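Public Affairs Forum > Human Rights and Foreign Policy
Thread: Should the aid package to Flernitz be tied to the press law?

marshlight
The committee text came out in October and I finally read the whole thing. Short version: the aid to Flernitz continues, but 20 percent of it is held back until their parliament repeals the press registration law. Under that law any outlet with more than five employees has to register with the interior ministry, and the ministry can pull the registration without going to a judge.

I support the condition. They signed the regional charter, and the charter says what it says about a free press. We shouldn't pay full price while they ignore it. Curious what others think, especially anyone who followed the Jelden case.
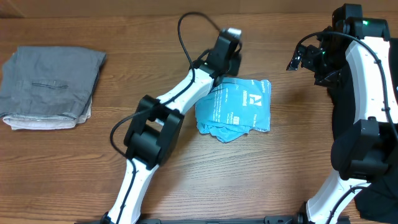 Re: Should the aid package to Flernitz be tied to the press law?

oldbridge_30
I followed Jelden pretty closely. Money was held back there too, and the government went on TV every night blaming foreigners for the hospital cuts. They won the next election by more than they won the one before. The law they were supposed to repeal is still on the books.

I don't like the Flernitz law either. I just don't see how holding back money changes it.

marshlight
Jelden was different. The whole package was frozen there, health money included. The Flernitz text exempts health and schools. It's section 4, the second paragraph.

oldbridge_30
I read section 4. It exempts "direct" health spending. The clinics outside the capital are paid through the regional budgets, and the regional budgets are not exempt. So you get the same TV speech.

quietcounty
Can someone link the text? The one on the committee page gives me an error.

marshlight
Try the documents tab and not the news tab. It's the second file. The first one is the old draft.

quietcounty
Got it, thanks. 30 pages, wow.

Re: Should the aid package to Flernitz be tied to the press law?

tin_whistle
I worked for a legal aid group in Navarro for a few years, so that's where I'm coming from. We had a registration law that was nearly the same as this one. What the reporters there wanted from outside was money for lawyers and somebody from the embassy sitting in the courtroom. The judges behaved differently when there was a foreign observer in the second row. I saw that more than once.

The aid fight was something we read about in the paper. It didn't reach us much either way.

So my answer to the original question is that I'd keep the condition but I wouldn't expect a lot from it. I'd put more effort into the trial observer part, and in this bill that is one sentence with no funding attached.
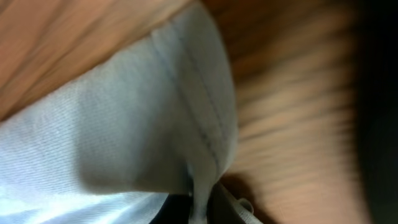 The other thing I'd change is the reporting. The bill asks for one report a year from the State Department. In Navarro a case could be opened, heard and closed in a couple of months. By the time an annual report mentions it, the paper is gone and the editor has moved across the border. Twice a year would be better, with a list of open cases by name.

marshlight
That's useful. I skimmed right over the observer sentence. Do you know if it was funded in the old draft?

tin_whistle
It was, as a separate line. Somebody took it out. I don't know who or why.

dikero_reader
I grew up in Dikero and still have family there, so we get Flernitz TV over the border. Two things.

First, people there do know about the press law. It isn't some foreign topic. There was a march against it with 200 people in my aunt's town, and it's a small town.

Second, oldbridge is right about the speeches, but those speeches happen anyway. They blamed foreigners for the flood. If you give them all the money they will still say you are starving them. I wouldn't write policy around what they might say on TV.

oldbridge_30
Fair point on the speeches. I still think the regional budgets should be exempt. If the clinics really do lose money then the speech is true, and that's worse.

dikero_reader
I agree with that part.

marshlight
I could live with that too. It would take one extra line in section 4.

flatwater
Going to be the unpopular one. Why is this our job at all? Flernitz has voters and courts. The primary duty is on them. We have press problems at home that get less floor time than this.

tin_whistle
The courts are the problem, though. The law skips them. An outlet that loses its registration has no hearing to go to. It can write a letter to the same ministry that closed it.

flatwater
Then their voters can fix it.

dikero_reader
With which newspapers?

flatwater
They have the internet like everyone else. I'm not defending the law, I'm saying I would rather cut the package and stay out of it.

quietcounty
I'm on page 12 and there's a waiver. The Secretary can release the held money if it's "in the national interest," with no explanation required. Doesn't that make this whole argument kind of pointless?

marshlight
Nearly every bill like this has a waiver. Most of them at least require a letter to the committee, though. Let me check whether the old draft did.

oldbridge_30
Jelden had the same waiver and it was never used, for what it's worth.

marshlight
Checked. The old draft required a letter within 30 days. It's gone from the new one. I'm going to call my representative's office about that and the observer money. If anyone else calls, mention section 4 as well.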